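Cable Tidying - Your Questions

Welcome to the Wellel cable page! We love a neat desk, and these are the questions that came in most often after our April tidy-up evening at Jastholm.

Where do I start with a drawer full of cables?
Tip the whole lot out on a table, with a plain mat under it if you have one. Small connectors show up so much better against a single color! Put the power strip in the middle and lay the charging cables near it - you'll soon spot which ones you use. 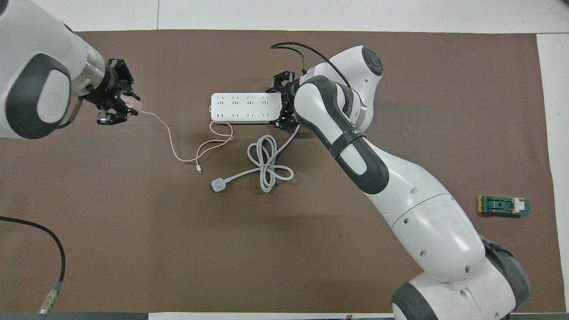
Then go through them one at a time. Hold a cable by the connector, let the rest hang, and the twists will mostly work themselves out. I once did 80 of them in an afternoon and enjoyed every minute (my family did not).

How tight should I coil a cable?
Loose is best. Make soft loops a bit wider than your hand and let the cable bend the way it wants to. Thin charging cables hate a sharp bend right behind the plug, so leave that part straight.

Do I unplug by the cord or the plug?
Always the plug! Keep one hand on the strip so it doesn't slide, and pull straight out with the other. 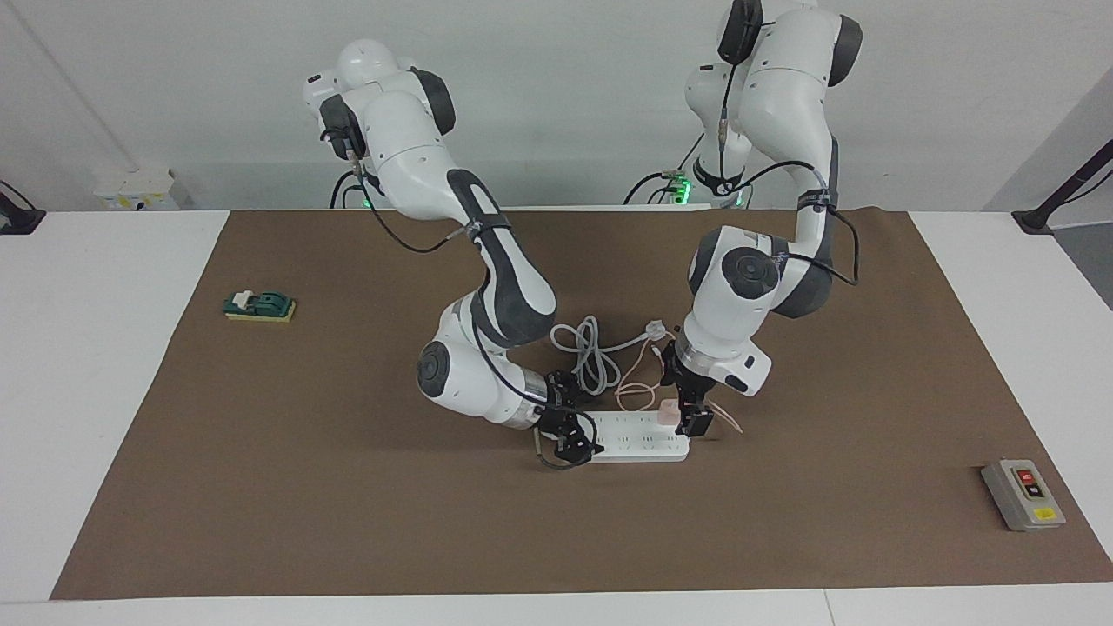

What should I do with cables I can't identify?
Put them in a bag, write the date on it and keep it for seven months. Anything you haven't gone looking for by then can go to electronics recycling.

Can I plug one power strip into another?
Please don't. Use a single strip that reaches the wall outlet and has enough sockets for your things.

Page updated 8 May 2021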